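The Grurton Stop

The arm halted at 620 millimetres above the floor and stayed there. Larasati Ngau wrote the height in the log, then the fault code, which was 114.

Code 114 meant that the joint's two position readings disagreed. The Brimik manual gave it one line: power down, inspect, re-home. She had done this twice since six in the morning, in the simulator, with the same program that had stopped the real unit in the flat at Grurton. The simulated arm had faulted at the same step both times.

"Then it isn't the encoder," said Mareike Haberkorn, over the phone. She was at the flat, with the isolator locked off and the key in her coat.

"No. A model has no encoder to wear out."

"Strobel want to swap the joint anyway."

"Tell them to wait."

Larasati set the viewpoint high over the marble floor and ran the program a third time, at one tenth speed. 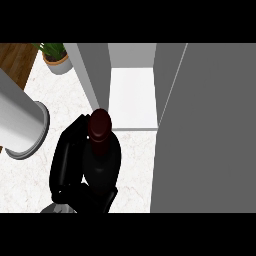 She logged the elbow every 1000 steps. The commanded angle and the reported angle kept together until the turn, where the commanded value passed the end of its range and wrapped round to the negative side. The reported value did not wrap. For one cycle the controller saw an error of almost a full circle and asked for all the torque it had.

"What does the limiter do with that?" Mareike asked.

"In here it clips it. Then the fault trips."

"And on the real one?"

Larasati opened the Drivik settings file from the May update. The limiter was set to 900. The unit of measure had been left blank, and the loader had filled in its own.

"How far were you from it when it stopped?" she asked.

Mareike took some time to answer. "I was holding the tray."

Larasati saved the file under a new name and marked the old one as evidence. She typed the stop notice for every arm on the May update, read it through once and sent it at 11.40.

"Keep the key in your coat," she said.

"I've still got to get the tray out."

"Leave the tray."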